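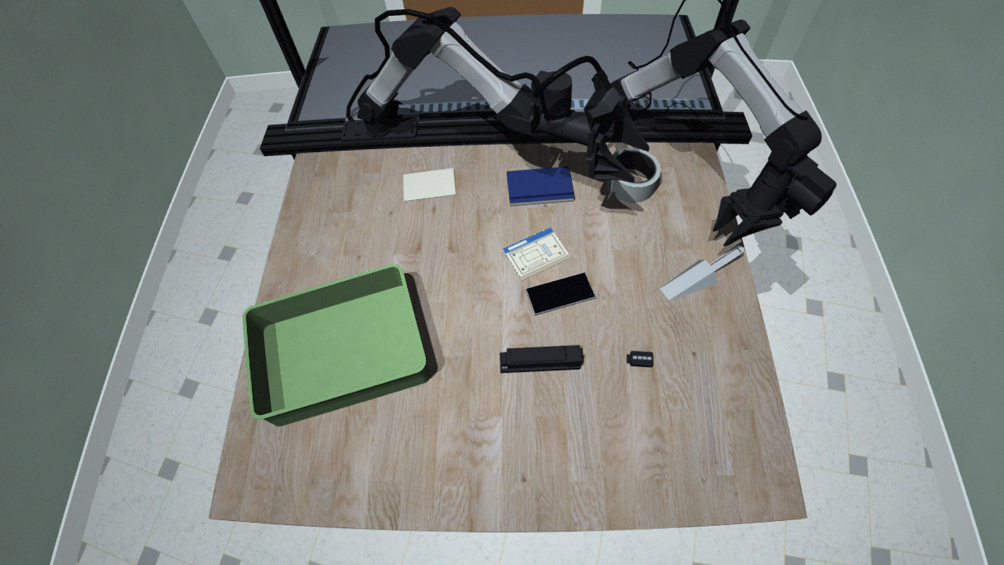 Plank table with green bin, seen from above.

Tastham Wood Oil – Frequently Asked Questions

Which surfaces can I use it on?
Bare or previously oiled wood, indoors. It does not bond to varnish, lacquer or paint. Strip those first.

What grit should I sand to?
150 for tabletops, 120 for floors. Finer grits close the grain and the oil stays on top.

How far does a can go?
The one-quart can covers around 73 square feet per coat on oak. Pine takes more on the first coat and about the same on the second.

How long between coats?
20 hours at room temperature. Wipe off all excess within 15 minutes of applying – oil left standing turns sticky and has to be removed with a solvent pad.

Can I put Tastham over Gindular hard wax?
No. Wax blocks absorption. Sand back to bare wood.

My can says batch 235 or 278. Is there a difference?
Batch 278 has a slightly lower viscosity. Color and drying time are unchanged, and the two can be mixed.

How do I dispose of rags?
Soak in water, seal in a metal container, and take to a hazardous waste site. Oily rags can self-heat and catch fire.

Does it expire?
Unopened, three years. Once opened, use by the following October if bought in spring.

Last revised 13th March, M. Galang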